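Dodis neighborhood laundries to offer free wash days from June

Dodis is delighted to share that all of its neighborhood laundries will open their doors for free wash days, starting in June - and everyone is welcome, whether you bring one bag or a whole family's bedding. Detergent is on us, too.
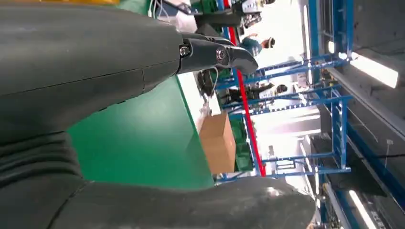
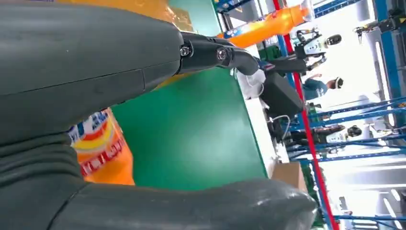
What to expect

Our Groteo branch tried the idea last winter and washed 286 loads, far more than we had dared hope for. With warm support from our friends at Ivico, we now plan to offer roughly 2,000 free loads by the end of the year. Doors open at 8 a.m.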